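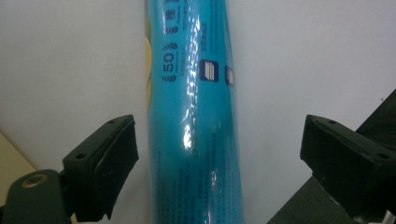

3. What people keep, and where they say they keep it

By Stela Nistor and Radu Zamfir
February 20, 2022
14 shares | 3 comments

I should own up to something before we get to the results. When Radu and I planned the household part of the Sanside study, I thought the interesting bit would be how much people throw away. I had a whole argument ready about bins. Then we started visiting kitchens and hallways, and the bins were dull (sorry, Radu), while the cupboards were wonderful. So this section is about cupboards, and about the odd gap between what people tell you is in them and what comes out when they open the door.

We visited 62 homes in Sanside, a few of them twice. Each visit began the same way. Before anyone got up from their chair, I asked them to tell me what spare household goods they had in, by which I meant anything bought ahead of need: soap, rice, candles, batteries, washing powder, plastic-wrapped packs and tubes of one thing or another like the one in Figure 3. I wrote it all down. Then we went and looked together, and Radu wrote down what we found. The two lists were compared later by Anca Jitaru, who hadn't been to any of the homes and didn't know which list was which.

Figure 3. A tube in glossy turquoise-blue plastic wrapping, with a white "50" and Chinese characters printed along it.

3.1 The remembered cupboard

People forget a lot. Across all the visits we recorded 537 separate spare items on the second list, the one made with the door open, and 81 of those had not been mentioned at all on the first. I had expected the forgotten things to be old, the tin at the back from three Christmases ago, and a good many were. But quite a few had been bought within the month! One woman had come home with a large bag of rice the week before and left it out of her account completely. When we found it she laughed and said it didn't count because it was already in its place.

That phrase, or something close to it, came up again and again. Things that had a settled place seemed to drop out of the telling. Things that were in the way, on a stair or on top of the fridge, were nearly always mentioned, often first and often with a sigh. Tomomi Sakai, who read an early draft of this section, suggested we were really asking people about nuisance and getting a list of nuisances back. I think she is largely right, and I wish we had worded the opening question differently.

The mistakes went the other way too. People told us about goods they no longer had, candles above all. Everyone has candles, apparently, until you open the drawer. We decided to treat these as a separate matter and they aren't included in the total above, though Anca has kept the notes and we may come back to them.

3.2 Wrapped and unwrapped

Early on we noticed that people talked about wrapped goods differently. A multipack still in its plastic was "for later" or "for when we run out", and someone would often give it a kind of owner ("that's my mother's, really"), even where the mother lived in the same flat and used the same soap as everyone else. Once the wrapping had been opened, whatever was inside simply became the soap.

It made our coding awkward. We had started with two headings, in use and spare, borrowed from the shop survey Radu did at Goltum, and half-opened packs wouldn't sit under either. Emilian Pop, who was helping with the coding by then, wanted to go by the wrapper alone: torn means in use. I wanted to go by what the household said. We argued about it for most of a morning and ended up recording both. In the tables that follow, the wrapper decides, and where the household disagreed with the wrapper the entry carries a small cross. There are more crosses under cleaning goods than anywhere else, and hardly any under food.

I don't have a tidy account of why. Food goes off, so perhaps people keep a closer eye on it. Cleaning goods will sit there for years without complaining. Radu's own view is that people buy cleaning goods when they feel they ought to be cleaning, and that the pack on the shelf then does part of the job for them. I like this very much, but we have no evidence for it, so please read it as a remark made in a car.

3.3 Labels people can't read

A smaller point, but one I'd like to see somebody take further. In 43 of the homes there was at least one spare item whose label was mostly or wholly in a language that the person showing us round told us they couldn't read. Some had been presents, some came from the market by the Pană bridge, and some had turned up with a relative and stayed. Nearly all were in regular use. People knew them by colour and shape, and by where they stood on the shelf, and would send a child to fetch "the blue one" or "the tall one" and get the right thing back.

I asked how they had learned what was inside. Mostly somebody had told them, once, and that was enough. A few had opened the pack and worked it out. One man had a large printed number on the side of his and had always called the stuff by that number, as if it were the name. He had passed it on to two neighbours, who called it by the number as well, and none of the three had ever thought to ask what the rest of the label said.

This matters for anyone doing surveys by questionnaire. The Nodetti form, which we used in our pilot, asks people to give the brand and product name of each item. In the pilot those boxes came back blank far more often than any others, and we put it down to boredom. I now think a fair number of people were leaving them blank in good faith. They knew the thing perfectly well and just didn't have a word for it that would fit in the box. We dropped those boxes for the main study and asked instead, "What do you call this at home?", and I'd recommend that question to anybody (the answers are a joy to type up, too).

The next section turns to who does the buying, and to the trouble we had with households where everyone said it was somebody else.

Last updated: February 2022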